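## 6. Running the cloth demonstration on open days

Revision date: 18/10/2021. Applies to the two-arm station at Clellthorpe. The station at Sindport has a different stop circuit and its own section.

This section covers the cloth handling demonstration for visitors. It assumes the arms have been mounted and calibrated as in section 4, and that the operator has run the full routine at least once without an audience.

### 6.1 Before the doors open

1. Wipe the tabletop with a dry cloth. Do not use spray polish, as it changes how the fabric slides.
2. Check that both stop buttons release and latch. Press each one in turn with the arms powered and confirm that the arms hold position.
3. Set the visitor line on the floor 1000 mm from the table edge. Children under ten must be with an adult.
4. Load program 636 (Cloth, public). Program 193 is the workshop version. It runs at full speed and must not be used with visitors in the room.
5. Put the spare cloths within the operator's reach but outside the reach of the arms.

> **Caution:** Loose cables on the upper part of each arm can catch on lanyards and long sleeves. Remove visitor badges on lanyards before approaching a powered arm.

### 6.2 Giving the demonstration

1. Ask visitors to stand behind the line and say that the arms are about to move.
2. Drop a cloth on the table from hand height. Leave it as it falls.
3. Step back behind the line and press Start.
4. Let the cycle finish. If a grasp is missed, the program will try again twice and then park both arms.
5. To repeat, wait 30 seconds after parking, then return to step 2.

Note: plain, strongly coloured cloths are found most reliably. Patterned tea towels were tried at the Trarkbridge visit in June and caused repeated misses, so leave them out.

If visitors want to handle the cloth, press a stop button first and keep one operator beside it. Reset only when everyone is back behind the line.

### 6.3 Showing the wrist view

The wrist camera picture is circular and heavily bent towards the rim. Visitors often ask if the lens is faulty. It is a normal result of the wide lens and needs no adjustment.

1. Open the Czerwiński viewer and choose one wrist camera only.
2. Check that the finger is visible in the picture. If it is not, stop the arm and reseat the camera as in section 4.
3. Leave the viewer open between cycles. Closing it resets the exposure.
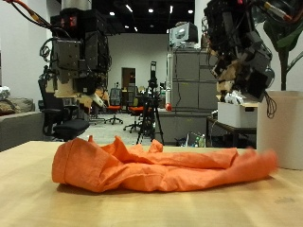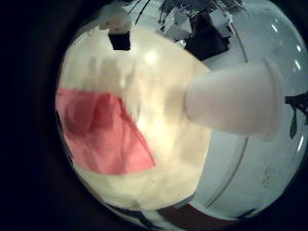
*Fig. 6.1 and 6.2. Cloth demonstration: the table and both arms (first picture); wrist camera view with one finger over the material (second picture).*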